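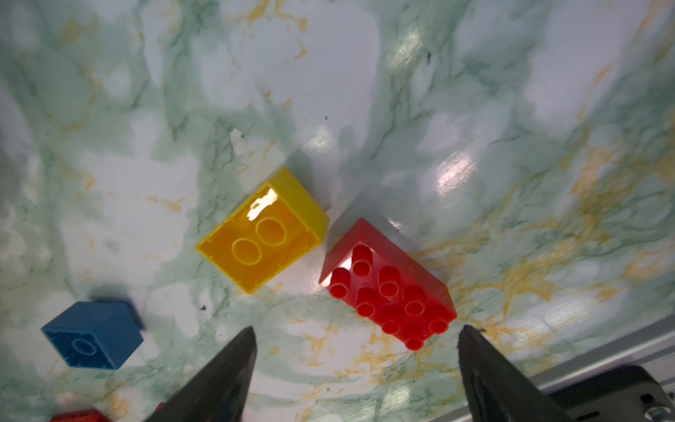 Großer gelber Spielstein auf marmorierter Tischplatte

Stellenangebote > Gesundheitswesen > Audiologie

Medizinische Fachangestellte (m/w/d) für mobile Hördiagnostik, Teilzeit oder Vollzeit

Florora stellt Kliniken und HNO-Praxen Personal und Geräte für die Hördiagnostik bei Kindern und Erwachsenen. Manche Häuser buchen uns für einen Vormittag in der Woche, andere haben die gesamte Audiometrie an uns abgegeben. Derzeit betreuen wir 83 Standorte. Für das Team in Zanurby suchen wir zum nächstmöglichen Zeitpunkt Verstärkung.

Ihre Aufgaben:
- Ton- und Sprachaudiometrie, Tympanometrie, Messung otoakustischer Emissionen
- Spielaudiometrie bei Kindern im Vorschulalter
- Dokumentation der Befunde in Nuren, unserer Software für die Terminplanung und Befundablage
- tägliche Funktionskontrolle der Messgeräte

Die ärztliche Beurteilung der Messungen bleibt beim jeweiligen Haus. Sie arbeiten in der Regel an zwei festen Standorten und vertreten gelegentlich Kolleginnen und Kollegen an einem dritten.

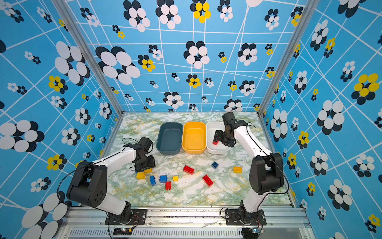 Die Fahrzeit zwischen den Standorten gilt als Arbeitszeit. Ein Dienstwagen steht zur Verfügung, der Führerschein Klasse B ist daher Voraussetzung.

Wir erwarten eine abgeschlossene Ausbildung als MFA, in der Gesundheits- und Krankenpflege oder in der Hörakustik. Erfahrung mit Kindern ist erwünscht. Die Einarbeitung dauert 10 Wochen und findet zum größten Teil an der Partnerklinik Cieślak statt. Wer noch keine Spielaudiometrie durchgeführt hat, lernt sie dort.

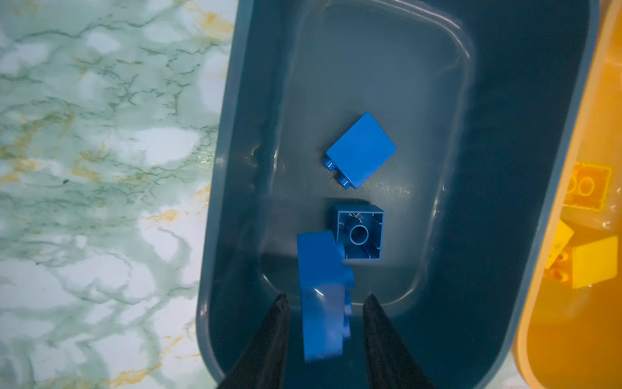 Blaue Spielsteine in einem Kunststoffbehälter

Die Vollzeitstelle umfasst 40 Stunden pro Woche, Teilzeit ist ab der Hälfte möglich. Samstagsdienste fallen höchstens einmal im Monat an und werden mit Zuschlag vergütet. Die Stelle ist unbefristet, die Probezeit beträgt sechs Monate.

Bewerbungen mit Lebenslauf und Zeugnissen bitte bis 25. November 2020 an Brendan Buckley, Personalabteilung. Geben Sie die Kennziffer 541, Ihren gewünschten Stundenumfang und den frühesten Eintrittstermin an. Bewerbungsmappen in Papierform schicken wir nicht zurück.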